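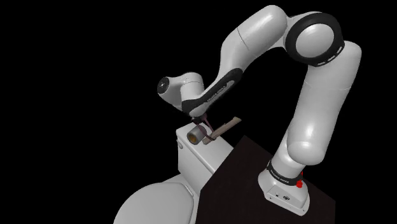
Polmont Community Learning | Access and Inclusion Team

World Braille Day: come and read with your fingers

December 29, 2024

We hope you are all having a restful end to the year and that there is still something nice left in the tin. Before everybody disappears into the new calendar and starts wondering where the weeks have gone, we wanted to tell you about World Braille Day, which falls on 4 January and which we are going to be making a proper fuss of this time.

World Braille Day is a United Nations day, marked for the first time in 2019, and the date was picked to match the birthday of the man who gave the system its name. It is meant to remind everyone that being able to read and write for yourself is part of being able to live your life the way you want to, whether that means a novel, a bank letter, a recipe or the button in a lift. We have marked it in a small way before (a table by the front door, some leaflets, a plate of biscuits) and every year people have stopped to ask such good questions that it seemed a shame to keep it so small.

So we are having an open afternoon in the Seno Room, from 2pm until everyone has gone home. It is free, you don't need to book, and you are welcome whether you have read braille since you were five or have only ever met it on a packet of tablets.

A little about braille, for those who are new to it

Braille is built out of a cell of six raised dots, set out in two columns of three, just like the six on a domino. Different dots are raised for different letters, so the letter a is a single dot at the top left, b is that same dot with the one underneath it, and so on. It has punctuation and numbers, and there are braille codes for music and for maths as well, which always surprises people and certainly surprised several of us.

Something we are often asked is whether braille is a language. It is a way of writing a language down, in the same way that print is, and so there is French braille and Welsh braille and Arabic braille and a great many more. In English you will hear people talk about grade 1 and grade 2, or uncontracted and contracted if you want the newer words. Uncontracted braille spells everything out letter by letter. Contracted braille uses short forms for common words and groups of letters, which saves a lot of space and makes reading quicker once you have the hang of it. Most books for grown-ups are in contracted braille, and most people who learn as adults start with the other kind and then decide how far they would like to go. There is no shame at all in stopping at the first kind! Plenty of people only want enough to label their spices and play a hand of cards, and that is a perfectly good reason to learn.

We are asked nearly as often whether anybody still needs it now that telephones can talk. Speaking software is a marvellous thing and most of the braille readers who come to us use it every day, but listening to a word doesn't show you how it is spelt, and it is awkward to have your bank statement read aloud on the bus. One of our regulars told us that she listens to the news and reads her poetry, and that she wouldn't dream of doing it the other way about. Braille can also come through a computer these days, using a display with little pins that rise and fall under your fingers as you move along the line, so the two sit together very comfortably.

What is happening in the Seno Room

We will have the tables set out in a horseshoe so there is plenty of room for guide dogs, wheelchairs and prams, and you can wander from one to the next in any order you fancy.

The reading table will have a good handful of our braille books out for you to try, including children's picture books with print and braille on the same page. These are lovely things, and they let a sighted parent read with a blind child, or a blind grandparent read with a sighted one. Our whole braille collection now stands at 488 volumes, which sounds enormous until you remember that a single novel can run to several volumes and take up most of a shelf. If there is something you would like and we don't have it, please do ask, as we can very often borrow it.

The writing table is where you can have a go at making your own. We have hand frames and styluses, which are the old-fashioned way and need a bit of patience: you press the dots in from the back, so you work from right to left and every letter is a mirror image of itself. (It does make your head spin for the first ten minutes.) We also have two of the heavy keyboard machines, which have a key for each dot and make a very satisfying clunk. Bring a birthday card along and we will help you put a message in it.

On the labelling table we will be showing the Nellosine labeller, which we were able to buy this December thanks to everybody who came to the autumn coffee mornings and ate far more cake than was good for them. It prints braille on clear sticky tape, so you can put it over the top of a print label and still read both. We have been trying it out in the building and have put up 154 labels so far, on doors, cupboards, light switches, the drawers in the tea kitchen and every last one of the coat pegs. If you find one that is upside down, do please let us know. We have found two already and blushed.

The games table has dominoes, playing cards with braille in the corners, a tactile draughts set and a word game that gets rather noisy. Children are very welcome at this one, and so are competitive aunties.

The Mazandarani café next door will be sending tea, coffee and a tray of their saffron buns, and they have asked us to say that their new braille menu will be ready by then too. We had a small part in it, in that we checked the proofs, and we came away very hungry. It lists what is in each dish as well as the price, which anybody with an allergy will be glad of, and it will stay on the counter all year round for whoever wants it. There is a large print one too.

Learning braille with us in the new year

If the afternoon gives you a taste for it, our beginners' course starts again later in January. It runs for 16 weeks, an hour and a half each time, and it covers the alphabet, numbers, everyday punctuation and as much labelling as you like. You can learn by touch or by sight. We have had parents, teaching assistants and one retired bus driver learn by sight so that they could write notes to somebody they love, and we have had people learn by touch who were quite certain that their fingertips were too old or too rough from gardening. Fingers do get better at it. It takes a few weeks of little and often, and ten minutes a day with a cup of tea does more good than a whole evening once a fortnight.

We keep the group small so that everyone can have help when they need it, and at the moment there are 4 places left. Course books and paper are included. If travelling is difficult, we can arrange for you to learn at home over the telephone with the same books posted out to you, and items for blind readers can usually go through the post free of charge, so there is nothing to pay at your end either.

Small things you might like to do at home or at work

Not everyone can come along, of course, so we thought we would pass on a few ideas that have come up in conversation over the year.

If you run a shop, a surgery or a village hall, have a feel of your signs. A braille sign needs to be somewhere a hand can reach it, and we have met one that was well above head height and another behind a radiator. If you send out letters, put a line near the top in large print saying that they can be had in braille, audio or large print, and make sure that whoever answers the telephone knows what to do when somebody asks. If you are a teacher, we have a box of alphabet cards that we are happy to lend to classes for a week at a time, and children adore writing their names in dots.

And if you have braille books, frames or machines sitting in a cupboard that belonged to someone in the family, we would be so pleased to hear from you. Keyboard machines in particular can very often be mended and put back to work, and there is always somebody waiting for one.

Getting here

The Seno Room is on the ground floor, through the main doors and second on the left, with level access all the way. There are accessible toilets across the corridor. Guide dogs and assistance dogs are welcome and there will be water bowls under the window. If you would like to be met at the bus stop or the station, ring the front desk beforehand and one of the team will come and walk over with you.

This newsletter can be had in braille, in large print, as an audio recording or by email. Just tell the desk which one you prefer and we will change it from the next issue onwards.

With our warmest wishes for the new year from all of us in the Access and Inclusion Team, and do save us a mince pie if you have any going spare.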